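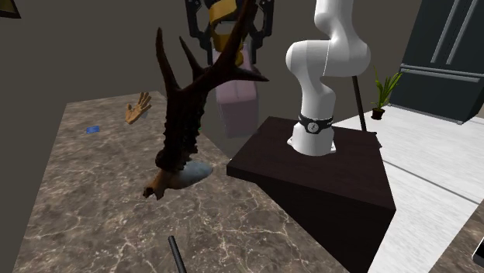

May 31, 2025

Helmet build for the Kirero pilot costume, second shell. Continuing from the visor fitting.

Sanded the left cheek piece at 200, then 300 wet. Layer lines still show under raking light near the jaw hinge. Two more coats of filler primer, left overnight on the rack. Colour match against the season one cels is close enough in grey; the red stripe reads too orange under the shop fluorescents. Mareike Kleinschmidt has the Hundwood paint chart and thinks the series changed its red partway through the run. Check before mixing more.

Visor: vacuum-formed blank no. 3 cracked at the lower left screw hole. Drilled too close to the edge. Moved the hole centre inboard and opened it slightly for clearance. Blank no. 4 fits with no rattle.

Electronics: ear lamps draw 52 mA each on the bench supply. Battery is rated 1,323 mAh, so run time is not a concern, heat might be. Vent slots behind the ear cups need to go in before paint.

Foam: the Caron padding compresses too much and the brow drops over the eyes after a while. Try the denser offcuts from the Forside shell. Hook-and-loop only, no glue, so the liner can be washed between conventions.

Left to do:
- fill and re-sand jaw hinge
- cut vent slots
- strain relief on the lamp wiring
- decals (artwork still in the December folder, needs rescaling)

Spray booth filter is clogged. New one ordered. No clear coat until it is in.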